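Slatted crates for storing veg: worth it or just for show?

Forum > Kitchen and Larder > Storage

marrowfat_jen
27/11/2016
Does anyone really keep their fruit and veg in those little pine crates? My sister swears by hers and says everything lasts twice as long because the air gets round it. I have my doubts. It looks to me like a thing shops invented so they could charge more for radishes. Dallero want 38 for a pair, and they're not even big. Before I spend that on some slats nailed together, has anyone got a good word for them?

oldpantry
Potatoes and onions, yes. Apples, yes, if you don't pile them up. Anything with leaves on, no. Air getting round a lettuce is how you get a limp lettuce.

Honkanen_fan
Disagree with oldpantry. I've had two Honkanen crates since September and my herbs are fine in them. I stand the stalks in a jam jar of water inside the crate and pick as I go. The wood hasn't marked either.

oldpantry
Then it's the jam jar doing the work, isn't it. You could stand that on the windowsill for nothing.

Honkanen_fan
Looks nicer in the crate though.

marrowfat_jen
See, "looks nicer" is what I keep hearing. Nobody has given me a number of days yet. My sister says twice as long, twice as long as what? She used to leave her spinach in the carrier bag.

tidyshelf
I read a long blog about this, 764 comments under it, and I'd say half were people arguing over whether you should line them. For what it's worth, line them. Grapes go through the gaps once they come off the stem, and then you tread on one.

bramley_or_bust
Never line them. What's the point of slats if you cover them with newspaper? You've made a box.

tidyshelf
A box that doesn't drop grapes on the floor, yes.

Urho Koivisto
I use them and I like them, but I agree they get oversold. Mine are for things we'll eat in the next day or two, so I don't much care about the storage side. One for fruit, one for greens and whatever else came home. I don't line them.
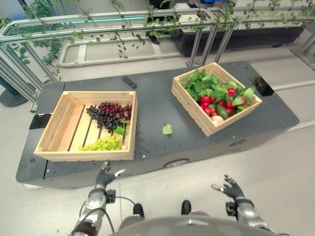 Grapes in one crate, herbs and radishes in the other. Plenty of room left on the grape side.

marrowfat_jen
Thank you Urho, they do look smart, I'll give you that. But half of that left one is bare slats! And is that an avocado in with the herbs? I thought you were meant to keep those away from leaves.

Urho Koivisto
It is an avocado. People say it turns the greens yellow. Ours get eaten too fast for me to find out.

oldpantry
Grapes belong in the fridge. I will not be moved on this. And the right-hand one is far too full, the leaves are coming over the top. Whatever's at the bottom of that will be forgotten until it smells.

bramley_or_bust
Radishes want their tops off as well, if there are any on. They go soft otherwise.

Honkanen_fan
Does every crate on here have to be inspected now?

tidyshelf
One loose leaf has got out already, I notice. Line them, Urho.

marrowfat_jen
So far I've got: all right for a day or two, all right for onions, nice to look at. I could say the same of a washing-up bowl, apart from the last bit. Has anybody tried the Orkano ones with the lid? Or is a lid just another way of adding to the price?

oldpantry
Had one. The lid warped.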